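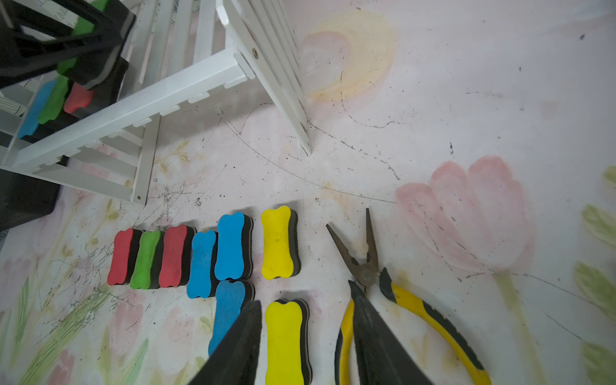 Step 4: Check the wrist camera and wipe down the work surface

Do this after every 800 cycles, or sooner if the gripper starts missing erasers.

Pause the arm from the Kadanent panel and wait for the light to go amber. Look at the live wrist view. Both fingertips should show, coming up from the bottom of the picture. If one is missing, loosen the 2 mm screw on the camera bracket, turn the bracket until both are back in view, and tighten it again.

Take the erasers and pliers off the surface. Pick up any hair or fluff near the rack by hand, then go over the rest with a dry cloth. Do not use spray. The dark scribbled marks can stay.

Put the erasers back with the foam side up and leave a finger's width around the ones you want picked first. Run test program 791 at 18 per cent speed.

If it stops with a grip fault, go back to step 3 and check the finger pads.

Page kept by Ga-eun Gil. Last changed 2020-10-23.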